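Noche en el área de servicio

La cabina huele a café, a ambientador de pino y a una decisión tomada en 2009 que ya no tiene remedio. Así empieza casi cualquier viaje en camión de larga distancia, y así empezó el nuestro.

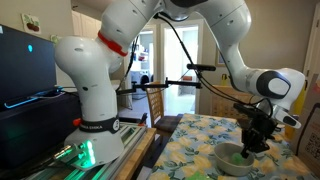

Kondville, once menos veinte

El aparcamiento para camiones de Kondville tiene 400 plazas sobre el papel. El papel es un plano enmarcado en la cafetería, junto a la máquina de tabaco, y en él los vehículos son unos rectángulos azules muy bien educados que caben todos. Fuera, a las once menos veinte de la noche, los rectángulos llevan remolque frigorífico, se han atravesado en el carril de salida y uno de ellos toca el claxon.

El conductor con el que viajo pide que no se le nombre, en parte por modestia y en parte porque su empresa, Jandmont, reparte cada año un manual de comunicación de dos páginas en el que la palabra «prensa» aparece en negrita. Lleva diecinueve años al volante. Da una vuelta al recinto, luego otra, y a la tercera encuentra un hueco entre una cisterna y un portacoches. Entra marcha atrás mirando por los retrovisores con la misma cara que pone la gente al leer la carta de un restaurante.

Le quedaban doce minutos de conducción. El tacógrafo, que no admite conversación, lo sabe todo: cuándo arrancó, cuándo paró, cuánto tiempo estuvo parado y, sospecha él, lo que piensa de su cuñado. Si se pasa del límite hay multa. Si se queda en el arcén también la hay. Entre una y otra existe un espacio legal bastante estrecho que consiste en encontrar sitio, y a encontrar sitio dedica la última hora de cada jornada.

La cuestión del sitio

Durante años se habló del camión del futuro, de si llevaría baterías o hidrógeno, de si se conduciría solo. De dónde iba a dormir se ha hablado menos. La normativa europea impide pasar en la cabina el descanso semanal normal, pero el diario se hace casi siempre ahí, en una litera de setenta centímetros de ancho, con un motor frigorífico ajeno ronroneando a metro y medio de la almohada.

Los conductores manejan su propio mapa. Saben en qué área cierran las duchas a las diez y en cuál se quedan abiertas pero sin agua caliente. Saben que en Wernano el asfalto tiene una inclinación que hace rodar a la gente hasta la pared y que allí conviene dormir con los pies hacia el volante - consejo que me dieron tres veces, siempre en voz baja, como si fuera una información bursátil.

Hay áreas vigiladas de pago, con valla, cámaras y barrera. Son estupendas. Cuestan lo que una cena con postre, y la discusión sobre quién abona esa cena entre el cargador, el transportista y el que conduce puede durar más que el trayecto. Jandmont paga la plaza si la carga es electrónica o tabaco. Nosotros llevábamos azulejos. Al parecer, se puede robar un azulejo con total tranquilidad.

Cena con vistas a la bomba de gasóleo

La cafetería sirve hasta medianoche un menú de camionero que incluye primero, segundo, pan, bebida y una mirada de reproche si se pide ensalada. En la mesa larga del fondo se cena en cuatro idiomas y se habla sobre todo de muelles de carga. El muelle es el gran tema del oficio. Un conductor puede cruzar medio continente sin retraso y pasar después cinco horas delante de una nave, esperando a que alguien con chaleco decida que existe.

Las esperas no salen en los anuncios de camiones. En los anuncios se ve un puerto de montaña al amanecer, una curva limpia y un hombre con barba que sonríe. Mi acompañante se afeita en el lavabo de las gasolineras y lleva tres amaneceres seguidos viendo la misma puerta enrollable. Cuando la abren, le piden un papel que entregó la víspera.

De las plataformas que asignan turno de descarga por internet opina que están muy bien hechas. La última le dio cita para las 7.15. A las 7.15 había otros once camiones con cita a las 7.15.

3758 kilómetros

La ruta completa, ida y vuelta, suma 3758 kilómetros, y él puede contarla entera por olores: la papelera, los invernaderos, la fábrica de galletas pasada la segunda circunvalación, donde baja la ventanilla aunque llueva. En la guantera guarda un atlas de carreteras con las tapas pegadas con cinta. El navegador es más rápido, admite, pero una vez lo metió en un casco histórico con un semirremolque de trece metros sesenta y salió de allí al cabo de dos horas, con ayuda de la policía local y de una boda entera.

El camión es nuevo. Frena si el de delante frena, avisa si se pisa la línea y muestra una tacita de café cuando considera que el conductor está cansado. La tacita le parece de mal gusto. Aparece siempre a veinte kilómetros del área más cercana, que estará llena.

Los planes

En julio, según el cartel clavado a la entrada, empezarán las obras de ampliación en Kondville: 300 plazas nuevas, duchas, lavandería y una zona verde. El cartel está descolorido, y el mes lo han corregido con una pegatina. Debajo de la pegatina hay otra.

La concesionaria del área, Hakim, asegura por escrito que los plazos se mantienen y que la reserva de plaza podrá hacerse desde el teléfono. Sobre el precio contesta que será «competitivo», adjetivo que en el transporte por carretera suele anunciar una subida. De las plazas actuales dice que se repintarán. Un par de conductores a los que se lo comenté en la cola de la caja lo celebraron con moderación; uno preguntó si las pintarían más largas, porque las actuales se trazaron cuando los camiones medían otra cosa.

La falta de conductores es el otro asunto del que se habla en los congresos, con moqueta y botellín de agua. Se proponen campañas en institutos, ayudas para el permiso, vídeos. En la mesa del fondo circula una propuesta más barata, que es poner pestillo en las duchas.

Apagar la luz

A medianoche y cuarto se corren las cortinillas. Él deja las botas en el escalón, sobre una hoja de periódico, y programa la calefacción con una precisión que no le he visto aplicar a nada más. A mí me toca la litera de arriba, a la que se llega por una escalerilla pensada para alguien con otras rodillas. En el hueco de al lado, el portacoches se marcha y ocupa su lugar un frigorífico.

Arranca el motor de frío. Abajo, sin abrir los ojos, mi compañero calcula de oído la carga: pescado, dice, y se da la vuelta. A las 8.05 habrá cumplido sus nueve horas de pausa, si nadie lo despierta antes para que mueva el camión. Lo despertaron a las cuatro y diez.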